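Ticket 577 – Dryer stops early, towels still damp
Product: Onder heat pump dryer, bought from Skyrme
Status: Open, waiting on part

Customer reports that the Cotton Dry program ends after 30 minutes with no error code. Shirts and sheets come out fine. Bath towels are damp in the middle and need a second run. The problem began in February, soon after the dryer was moved to another wall.

Checked by phone: lint filter clean, water tank empty, door seal OK. Customer leveled the machine and ran a mixed load. Same result, stopped at 31 minutes on the display.

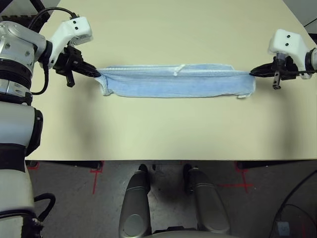

Moisture sensor is the next suspect. The two metal strips inside the drum read the surface of the load, and dryer sheets leave a film on them. Customer uses Trivness sheets in every load. Asked them to wipe the strips with white vinegar and a soft cloth, then run towels only. Also asked that towels go in shaken out. A terry towel folded into a long, narrow band, like the light blue one, has several layers lying together and the inside dries last.

Update: strips wiped, three towels loaded open. Program ran about 200 percent longer than before but still ended with damp hems. Better – not fixed.

Test mode shows the sensor reading jumping when the drum turns. Likely a loose connector from the move. Steteo has the sensor harness on back order. Customer will use Timed Dry until it arrives. Keep ticket open.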